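Bring Your Own Bag, Pay Anyway

The Korkley market went to its new bag rules in October, and I have been asked by three different neighbors why this newsletter hasn't cheered. I read the flyer twice. I'm still not cheering.

The pitch goes like this. Stalls stop handing out thin plastic bags. Shoppers buy a heavy reusable one from Tuvance, the supplier the market signed with, or bring their own. According to the market office, 2,987 of the heavy bags were sold in the first month. The office calls that a success. I'd call it a lot of bags.

A heavy bag takes more material to make than a thin one. It only pays off if you use it over and over, and nothing in the flyer says how many times. I wrote to ask. Hina Kazmi at the market office wrote back politely that the number "depends on habits." So it does. My own habit, I'm sorry to report, is to leave the bag in the hall closet, walk to the market, and buy another. I have 9 in there now.

Then there's the stuff that goes inside. Salad still comes in a plastic box. Grapes still come in a plastic sleeve. The bread at Chaudhry is sold in paper, as it always was, and Chaudhry gets no credit for this in the flyer. If the point is less trash, I would have started with the packaging at the stalls and left the carrying to us.

Yasir Bugti, who sells onions and potatoes near the east gate, kept a tally on the back of a box lid one Saturday. He served 153 people. He says most of them had brought something to carry their shopping in, and that most of them did so last year too. One box lid proves very little, I know, but it's one more box lid than the market office has shown me.

The office also says the rules saved 645 dollars in bag costs across all the stalls. Fine. Did the price of onions come down? Yasir laughed when I asked him that.

I'm told the next step is a points card run by Titau, where you get a stamp each time you bring a bag back. A plastic card, naturally. I've asked whether a paper one would do and am waiting to hear.

If you have figures of your own, or you've had the same bag going for years, write in. I'd be glad to be wrong about this, and I'll print the good letters along with the rude ones.
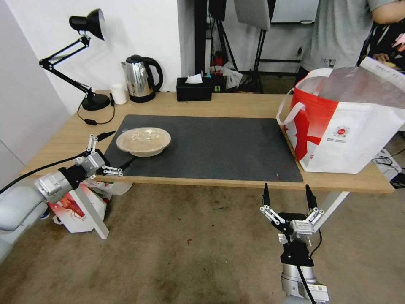
Letters for the next issue can go in the box by the library desk. Please keep them to one page, and sign them, even if you agree with me.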